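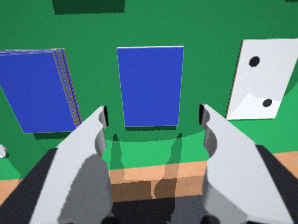 Solange Fontes has asked that we stop recording a grasp as good merely because the card left the mat. In her view the model will learn whatever we reward, and at present we reward haste. Her remark was entered in the minutes at 9.40 and I have been turning it over since.

Search the journal Enter a word or phrase Go

The count for the card table task stood at 602 demonstrations when the session opened. All were given by hand control in the Selivine simulator, with the wrist view and the room view saved together. After the first review 390 were accepted. The remainder have not been deleted. They are held in a separate folder, marked with the cause of rejection, and will be offered to the Peixoto group should they wish to train on failures as well as successes.

The most frequent cause of rejection is hesitation. An operator brings the fingers down over a card, pauses, corrects by a very small amount, pauses again, and only then closes. A person watching would think this careful. The learning system takes it as an instruction to wait, and the last policy we trained did wait, in one trial until the time limit. It was agreed that any pause longer than four seconds above the mat shall be cut or the episode given again.

The second cause is uneven coverage. We have a great many approaches to a card lying straight and too few to one lying at an angle. Cleiton Dantas will alter the starting layouts from tomorrow so that the rotation of each card is drawn afresh at every reset. He expects the acceptance rate to fall for a time, and I have recorded my consent to that.

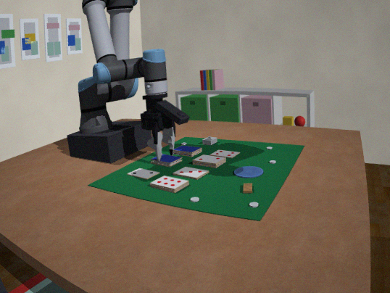

Reading time: 2 min

The afternoon was given to the full table, with the decks, the face-up cards, the blue disc and the white chips all on the mat together. Single cards are now handled tolerably. A deck is another matter – the fingers must open wider and come down level, and the operators tend to catch the nearer edge and push the pile along. I gave five demonstrations myself and would accept two of them.

A question was raised as to whether the shelves and the wall posters should stay as they are throughout. Handow, who hold the contract for the test set, have asked for a fixed room. I would prefer that the background vary in training at least, as we have been caught before by a policy that had learned the furniture. The matter is referred to the July meeting.

Written instructions are still to be paired with the episodes. The wording at present is far too regular: "pick up the blue card" occurs so often that the text carries almost nothing. Solange Fontes is to draft alternatives in ordinary speech, including some that name a card by its pips or by its place beside another.

Prevuvach upload begun at 17.15, about half complete when I left. Checksums to be compared in the morning, before any new layouts are loaded.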